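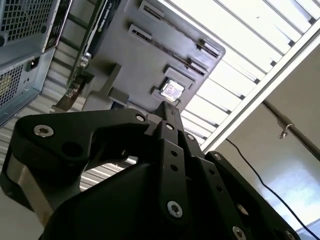

Kilix 现场小组

首页 演出 厂牌 招人 磁带店 怎么走 联系

第二届 Preleo 招人啦：乐手、不会乐器的、会焊线的、能扛箱子的，都来看一眼

先说是个什么事，省得有人看到最后才问。

Preleo 是我们 Kilix 在 Gatow 办的一个抽签乐队之夜。报名的人打散了抽签，抽到谁就跟谁组队，每队领一首歌，自己排，五月到 Gatow 的台上演，一晚上把一整张专辑从头到尾翻一遍，现场录下来，出一盘磁带。去年翻的是别人的，今年翻 Jafri 的《旱季》，全专辑9首歌，所以今年就是9支队。演完队就散，想继续玩的自便（去年散了又自己聚回来的那支队现在已经在外地演了两回了，鼓手还欠我一个镲片支架，看到请还）。

Jafri 是谁，年纪小的朋友可能没听过。他们是汉口本地的一支后朋克，活跃的时间很短，《旱季》是他们唯一一张完整的专辑，当年只做了卡带，录音条件差得要命，人声像隔着一层棉被，贝斯倒是大得离谱。我第一次听是在一个同学家里，他哥哥的带子，A面第三首的位置被洗过一小段，所以很长一段时间我以为那首歌中间就是有个洞，后来听到完整版还觉得不习惯。这张带子后来被翻录了无数遍，大家手上的版本音调都不太一样，有的快半个音，有的慢一点点。这次翻唱按哪个调，由各队自己定，别来问我，我自己那盘也是快的。

版权的事我们跟乐队谈过了，主唱和贝斯手都点了头，鼓手在国外，回了邮件说随便，吉他手说要来看，还说如果谁把《锅炉房》弹成雷鬼他就上台。我个人非常希望有人把《锅炉房》弹成雷鬼。

一、乐手

吉他、贝斯、鼓、键盘、人声，都要。吹管弦乐也要，去年来了一位拉中提琴的，效果好得我到现在还在跟人讲。水平没有门槛，会几个和弦就行，真的，《旱季》里最复杂的一首也没复杂到哪里去。我更看重的是你能不能按时来排练，这一条去年让我头发白了不少。

鼓手永远缺。去年最后是拿一个鼓手顶了两支队，他从台上下来喝口水又上去，到后面那首打得越来越慢，录音里能听出来，我们把那个版本保留了，觉得挺好听的。今年我希望9支队有9个鼓手，如果你会打鼓，又在犹豫，别犹豫了，现在就拉到下面去报名！

主唱永远多。这个也先讲清楚，如果你报的是人声，请在第二志愿里再填一个，铃鼓、沙锤、按合成器的一个键、念白都算。去年有一个报主唱的姑娘最后抽到了一支没有主唱位的纯器乐队，她去搞了一台旧收音机，整首歌都在调台，那首歌后来是磁带里被问得最多的一首。

抽签的时候我会稍微分一下类，不会让一支队里坐着五个贝斯手。虽然有人每年都劝我试试。

二、不上台的

Gatow 的台子小，后台更小，不上台的人跟上台的人一样缺。下面几种都要：

录音助手。录音总负责是 Shabnam Shaikh，去年那盘带子就是她录她混的，今年她还来。她需要人帮她布线、看电平、记每一首的起止时间、换备份。不用有经验，但耳朵要好，手要干净，不许在调音台附近喝任何带颜色的东西（她的原话比这凶）。有录音专业的学生想来攒点现场经验的，特别欢迎，她讲东西很细，问到她不耐烦为止也还会再讲一遍。

舞台。换场、搬音箱、贴地标、拿手电。去年换场最慢的一次，台下已经有人开始唱别的歌了，我在侧台听着，心里凉凉的。今年想把换场这件事认真练一下，演出前会拉一次全程走台。要求是穿包脚的鞋，另外别怕跟正在发呆的吉他手讲话。

焊线和修东西的。排练房的线三天两头断，插头松，踏板的电源时好时坏。你要是会用烙铁，请在报名邮件标题里直接写“会焊”，我会第一个回你。

Kilix 小刊。每届配一本小册子，骑马钉那种，黑白印。要写字的、画画的、拍照的、排版的。写什么都行，去年有人写了一整篇关于 Gatow 厕所门上贴纸的考古，从最底下一层往上揭，是我最喜欢的一篇。今年想找人去采访一下当年看过 Jafri 的观众，据我所知还有不少人在本地，有一位就在集家嘴那边开裤子店，他说他当年是被人从台上推下来的，另一个版本说是他自己跳的。谁有兴趣去把这个弄清楚？

门口。收票、盖章、看伞、跟邻居解释。要脾气好的。Gatow 楼上住人，有一位爹爹每次都下来问几点结束，你要能笑着告诉他，并且到点真的结束。

三、时间

报名到二月底截止。三月上旬在 Gatow 抽签，当场抽当场认人，尽量到场，来不了可以让朋友代抽，代抽的不许反悔。

三月中到四月底排练。每支队每周有一个时段，每次2小时，排练房由 Kilix 出，不收钱。超出的部分自己跟房东算，给我们的是熟人价，很便宜。时段先到先选，晚上那几个一定会被抢光，白天有空的人占大便宜。学生们，早上的房间是很空的，我知道你们起不来，我就是说一声。

五月初全程走台，接着就是演出。演出那天下午两点开始装台，三点试音，九支队倒着试（最后演的最先试），晚上七点半开门，八点整开始。整张专辑原版是40分钟，去年那张差不多长，加上换场我们演到了快十一点，今年争取十点半以前收。

六月混音，七月出带子。出带子这个时间去年也是这么写的，后来拖到了九月，压带的厂子排不上，封面又印错了一版颜色，墨绿印成了一种很难形容的绿。今年已经提前跟厂子打过招呼了。你信我一半就好。

四、有什么给你的

钱是没有的，这个我写在前面也行写在后面也行，反正是没有。门票收入先付场租、灯光和 Shabnam 的录音费（录音费必须付，我不接受她不收），剩下的拿去压带子。带子卖完如果还有剩，滚到下一届。去年剩的钱刚好给排练房换了一只底鼓皮。账目贴在 Gatow 吧台旁边的墙上，谁都能看，字写得丑但是每一笔都在。

能给的有：

每人两盘带子和一本小册子，演出当晚两张亲友票，排练房时段，走台和演出那天的饭（去年是热干面和盒饭，今年有人提议吃好一点，我正在听取意见）。各队的分轨录音如果你想要，混完以后带硬盘来拷。不给网盘链接，去年传了一次，传到一半我电脑差点没了。

还有就是你会认识一群人。去年连台上带台下，来了大约60个，里面有中学物理老师，有在江滩吹萨克斯的叔叔，有刚从别的城市搬过来一个本地朋友也没有的，也有在圈子里玩了好久互相都认识、但从来没一起排过一首歌的。最后这种人我觉得特别有意思，平时在台下站着抱着胳膊看别人演，抽到一个从没上过台的键盘手，头两次排练很客气，第三次就开始一起去吃宵夜了。 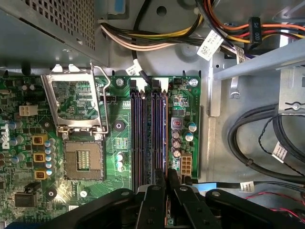
说回排练，有几条规矩，都是去年吃过亏以后添上的。

来不了要提前一天讲。连续两次不来又不说话，我会打电话，电话也不接的话就换人了。去年有支队到演出前一周发现贝斯手去了西藏，后来是调酒的小哥看着谱子顶上去的，他弹得还不错，但是他那天晚上本来要调酒，结果整个吧台排队排到了楼梯口。

歌可以改，随便改，改到听不出来也没关系，歌词请至少留一句。这一条是 Jafri 的主唱提的唯一要求，他说哪一句都行。

每首歌请控制在六分钟以内。磁带两面长度是固定的，去年有支队排出来一个十三分钟的版本，后半段全是反馈，我本人听得很感动，但最后只能收前一半，他们队的吉他手到现在见到我还要提。今年请把感动压缩一下。

排练房里别人的琴别动，鼓凳高度调了要调回去。音箱关机之前先把音量拧到底。空调遥控器用完放回窗台，这个遥控器去年失踪过，后来在一个底鼓里找到的。

不许预录。采样、合成器、鼓机可以，但得是现场有人按出来的，整首放伴奏然后在上面弹的不收。拿不准的先问 Shabnam，她会告诉你怎么接线，也会告诉你别这么干。

抽签以后可以跟别的队换人，限抽签当晚，双方都同意，在吧台那张纸上签字，第二天起就不换了。情侣和室友想分在一队的，我统一回答：不保证。去年有一对特意报了不同的志愿想分开，抽签抽到了一起，全场鼓掌。

五、大家爱问的

没上过台能不能报？能，去年有一小半人是第一次上台。台不高，灯也不怎么亮，第一排的人离你很近，近到他们会帮你捡拨片。

没有琴怎么办？Gatow 有一套鼓、两只吉他音箱、一只贝斯音箱、一台有几个键不太灵的电钢。吉他贝斯可以借，要提前说，我们这边朋友手里凑得出几把。军鼓和镲请鼓手尽量自带，公用的那片吊镲裂了一道口子，声音像踩饼干，也有人专门喜欢。

不在武汉能不能报？三月四月每周都能来就行。去年有位从黄石过来的，每周坐火车，一次没缺过，比住在隔壁街的人还准时。（住在隔壁街的人你自己心里清楚。）

多大年纪可以？满十六岁，没成年的要家里人签个字，演出晚上得有人接。上面不封顶。

听不懂中文歌词怎么办？没关系。我们有一份 Shabnam 帮忙对过的英文大意，她自己当年就是照着那份东西学会唱《桥下》的，唱得有一点口音，很好听。人声想用别的语言唱也行，方言也行，我等一个黄陂话版等了很久了。

能不能指定想翻哪首？不能，歌也是抽的。但是抽歌的时候每支队有一次重抽的机会，重抽完就不许再抽了。去年有一支队用掉重抽，抽回来还是同一首，我发誓那个纸团我是搅匀了的。

风格有没有限制？没有。去年有民谣的、有硬核的、有一支队整首歌只有拍手和低音号。今年的曲目里《旱季》同名那首特别慢，我猜会有人拿去做成很快的，《收工》本来就快，快得原版鼓手到结尾都有点追不上，谁要做成慢的我会很期待。

会不会有人录像？会有一两台机器在后面架着，留个底。不想出镜的报名时说一声，站位的时候照顾一下。

演砸了怎么办？那就收进磁带里。开玩笑的，如果整首断掉了，可以在当晚最后重来一次，这个机会全场只给一支队，由当晚的观众起哄决定。去年这个名额没用上，我还有点失落。

六、怎么报

发邮件到 Gatow 的招人邮箱，地址写在吧台那块黑板上，也印在每一场演出票的背面。没有票也懒得跑一趟的，去 Kilix 的磁带店买东西或者不买东西，跟店里的人讲一句，他会抄给你。不收私信报名，去年我在私信里弄丢了三个人的名字，其中一个后来在演出当天跑来问我他在哪支队，那个场面我不想再来一次。

邮件里写这些就够：

怎么称呼你，艺名外号都可以，磁带封套上就按这个印，请检查错别字。

第一志愿和第二志愿。

每周哪几个时段肯定来得了。请写肯定来得了的，别写理论上来得了的。

你手上有什么器材，有车的话也写上，搬鼓的时候我会想起你。

最近在反复听的一张唱片。这一条跟抽签没有任何关系，我就是想知道。去年靠这一条我听到了好多没听过的东西，还有一个人只写了“我妈的广场舞合集”，后来他成了全场打得最稳的鼓手，我怀疑这两件事有联系。

有演奏的录音可以附一段，手机录的就行，不附也完全不影响。请不要寄简历，去年收到一份四页的，排版非常漂亮，我到最后也没找到他会什么乐器。

一般一周以内我会回。我白天上班，回信都在晚上，语气如果有点飘请见谅。超过一周没回就是漏了，再发一遍，不用不好意思。

七、再啰嗦几句

有朋友问我，为什么挑 Jafri，他们也不算多有名。我想了一下，我这一拨人差不多都是靠这盘翻录来翻录去的带子知道本地也有人在做这种音乐的。那时候去看个演出，全场就那么点人，台上台下来来回回是同一拨，上一支队的鼓手下来给下一支队当保安。我没赶上 Jafri 的现场，赶上的人讲得每个都不一样，有人说吵得听不见，有人说音响坏了一边，有人说那天晚上下大雨所以只来了几个人，可是讲自己在场的人加起来得有一屋子。没有一份像样的录音留下来，这件事我一直惦记着。

所以 Preleo 从头一届就定了必须录，录得好不好另说，总之要有。演得乱七八糟的也录，试音的时候聊天那几句也录。去年 Shabnam 在带子B面的最后偷偷留了一小段，是收场以后有人在台上收线，一边收一边哼最后那首歌，哼跑调了。我收到样带听到那里，在公交车上坐过了站。

还有一件事想拜托。谁家里有《旱季》的原版卡带，第一批的，封套里面折了一张手写歌词的那种，能不能借我们扫一下封套，再转一遍音？我们手上的都是翻录的翻录。带子不离开你的视线，你抱着来，我们当面转，转完请你吃饭。听说有的封套里歌词跟唱的对不上，《锅炉房》第二段写的是另外一套词，我特别想看看是不是真的。当年的海报、门票、照片也一样，放鞋盒里的那些，翻一翻吧。

对了，海报也缺人画。今年的海报要在三月抽签之前贴出去，A3，双色，能丝网印最好，Gatow 后面有水池可以洗版。画什么都可以，不要画骷髅，去年收到的全是骷髅。

抽签那天晚上七点，门开着，吧台有汽水。第一次来的朋友容易走过，Gatow 的门在巷子里面那家配钥匙的旁边，招牌灯坏了一个字母，暂时还没修，找不到就听声音。报了名的和没报名只想来看热闹的都可以进来坐，带子店那天会把去年剩下的几盘 Preleo 一起拿过来卖，绿得很怪的那版封面也有，卖得比正常那版便宜一点。

邮件标题请写“Preleo 报名＋你的志愿”，会焊线的记得写会焊。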